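Why Do Some Gloves Have Such Enormous Sleeves?

Put on an ordinary winter glove and look at your wrist. There's a gap. Snow knows all about this gap. Snow has been getting into it for as long as there have been children, and it has never once gone in quietly.

A gauntlet is a glove that has dealt with the problem. It covers your hand like any other glove and then keeps going, up over the wrist and some way along the arm. The extra part is called the cuff. On some gauntlets the cuff is so big that the glove looks as if it has eaten a shirt.

Where did the idea come from?

Knights, mostly. A knight's gauntlet was made of metal plates, with a cuff that flared out like a trumpet. The flare let the wrist bend while still covering it, which mattered if somebody was swinging a sword at you and you hoped to go on owning a wrist.

The word comes from an old French one that means "little glove." Gauntlets are not little. The name stuck anyway.

You may have heard a grown-up say that somebody has "thrown down the gauntlet." Long ago, tossing your glove on the ground in front of a person meant you wanted to fight them. Picking it up meant you accepted. These days it mostly means you've been picking up somebody's glove, and they ought to say thank you.

Who wears them now?

More people than you'd think. Fencers wear one on the hand that holds the sword, with the cuff over the jacket sleeve, so the tip of the other person's blade can't slide up inside. Welders wear them against sparks. Gardeners wear them against roses, which are lovely and have no manners. Some motorcycle riders wear them to stop the wind blowing up their sleeves and turning their jackets into balloons.

Beekeepers may have the hardest job of all, because a spark can't change its mind and come back for another look. A bee will happily walk along your arm in search of an opening. There might be 400 bees in the air near an open hive and it takes only one to find the gap.

What are the parts for?

Start at the fingers. A working glove often has leather there, or something like it. Leather bends, grips, and puts up with being poked. It also makes your fingers about as clever as sausages, so thick gloves are no good for tying shoelaces. Do your shoes first. Everybody learns this once.

The seams are the lines where the pieces are sewn together. A single glove needs a surprising number of pieces, for the simple reason that hands are a ridiculous shape. Sometimes a thin strip called piping is sewn along a seam. It can make the edge stronger, and it looks smart.

Next comes the cuff. Many long cuffs are made of cloth, which is lighter than leather and squashes up when you bend your elbow. Cloth on its own would flop about, though, so the open end may have elastic in it. Elastic wants to be short. The cloth is longer than the elastic would like, so when nobody is wearing the glove the cloth bunches into ruffles.

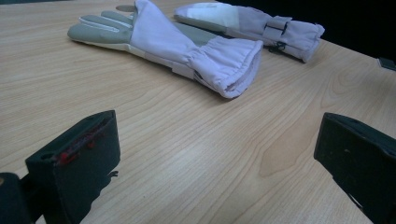
Two long gloves with gray fingers and puffy white cuffs. Look for the ruffles where the elastic pulls in.

A strap does a similar job in a different spot. Elastic decides for itself how tight to be, while a strap waits for you to decide. Too loose and the glove wobbles. Too tight and your hand goes tingly and starts to complain.

Try it yourself

You'll need an old sock, a friend, and a small amount of dignity that you don't mind losing.

Cut the toe off the sock (ask first, and make sure it really is an old one). Pull it over your hand and halfway up your arm, then put an ordinary glove on top. Ask your friend to try to slide a pencil, blunt end first, gently up your sleeve. Now take off the sock and try again.

Swap places. Your friend has been waiting to.

Words to know

Gauntlet: a glove with a long cuff.
Cuff: the part past the wrist.
Piping: a thin strip sewn along a seam.
Elastic: stretchy stuff that would rather be short.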